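Yeom - vocabulaire du bijou et de la perle en français

Yeom est une petite liste de mots, préparée par Da-eun Hwang pour les vendeurs du marché de Nudasstead. La version de février contient 344 entrées. Chaque entrée donne le terme, son genre, une définition courte et, quand c'est possible, une phrase d'usage.

Contenu du dossier
termes.csv : la liste complète, encodée en UTF-8
variantes.csv : 170 formes régionales ou anciennes
notes.txt : remarques sur les cas difficiles 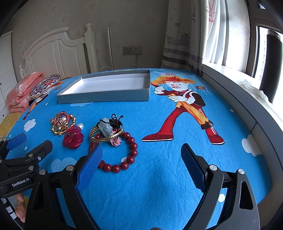 Les définitions suivent un ordre fixe : la forme de l'objet, puis sa taille, puis sa couleur. J'ai choisi cet ordre après beaucoup d'hésitations, car les catalogues de Brutuvora commencent par la matière, et la matière est souvent inconnue du vendeur. Ainsi, on écrira « bracelet de grosses perles rondes, rouge foncé », sans ajouter grenat ni corail. Le mot « perle » est pris au sens large - toute petite pièce enfilée.

Limites connues
Les termes de joaillerie fine sont peu présents. Il reste 6 doublons entre « sautoir » et « collier long », que je n'ai pas encore su trancher. Les pluriels composés ont été vérifiés deux fois avec l'outil Cludix, mais des erreurs sont possibles.

Pour proposer une correction, merci d'indiquer le numéro de ligne et la source.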